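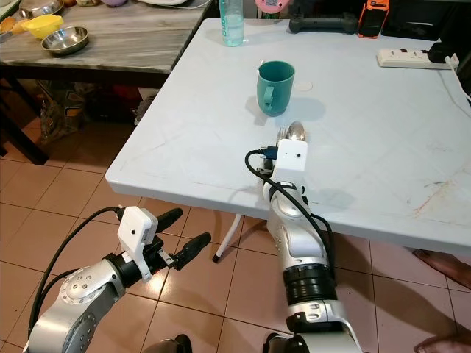

Honeylyn Tan wrote in after the first part of this review to say that her Rullau gripper lets go with no error in the log, always when the wrist is turned well past center, and that the dealer told her to lower the payload. Payload is the wrong place to look. Our right-hand unit does the same thing with a spoon and a fork, which together weigh next to nothing.

The review pair has been on our two-arm setup since November. The job is table clearing: pick up cutlery, move it to a mug or a bowl, come back for the next piece. The grippers are the standard Rullau model with the white housing and rubber fingers. Power and data share one black cable, which leaves the top of the housing, makes an open loop and runs down the outside of the arm. On the right arm the connection near the wrist is a blue plug. The whole fault is in that plug.

What happens

The fingers relax during a wrist rotation. The controller goes on reporting the last commanded width, and the arm finishes the move with nothing in its hand. In a run of 414 picks the right gripper did this 6 times. The left one did not do it at all over the same work. Swapping the two housings changed nothing, and swapping the two cables moved the fault to the left arm.

Shahram Heydari put a meter across the plug while I drove the wrist through its range by hand. Supply voltage dropped out at the end of travel, where the loop draws tight and pulls the plug sideways. The interruption is very short. It is long enough for the motor driver to reset, and after a reset the driver comes up with holding current off. The firmware then accepts the next position request as if nothing had happened.

There are two faults, then. The plug has no latch and no strain relief, which is a cheap part chosen badly. The second one bothers me more: a gripper that has restarted should say so. Ours reported a closed grip every time, and a supervising program that trusts this value will go on to the next step.

Safety

A dropped fork is a nuisance. Anyone who works barefoot next to the table, as people here do, should think about what else the arm may be carrying. After the first drops I limited both arms to plastic and cutlery, and kept anything with a blade or hot contents off the job. I would ask the same of any owner until the cable has been checked.

The emergency stop worked correctly each time I used it. It does cut holding current as well, so whatever is in the fingers comes down. The manual mentions this in an appendix. It belongs on page 2.

Repair

Fenascombe sells a latching pigtail that fits the housing side without soldering. I added a clamp on the last arm link and left more slack in the loop. After that I ran 300 picks on the right arm with no release. Check the loop at both ends of wrist travel before you tighten the clamp, with the arm powered down. Too much slack will catch on a table edge when the arm reaches over it.

The firmware cannot be fixed from outside. As a workaround, Ecaterina Rusu's script reads the driver uptime counter before and after each move and halts both arms if the number has gone down. It adds a small delay. Rullau support confirmed the reset behavior to me by email and gave no date for a change.

Verdict

Grip on thin metal is good. The rubber holds a spoon and a fork side by side without slipping, and finger wear so far is slight. Noise is low and mounting is simple. Against that, the unit ships with a connector that fails in ordinary use and software that hides the failure. If you already own a pair, replace the pigtail and run the uptime check. If you are still choosing, the Birer gripper costs more and has a locking plug, though I have not tested how it behaves after a reset.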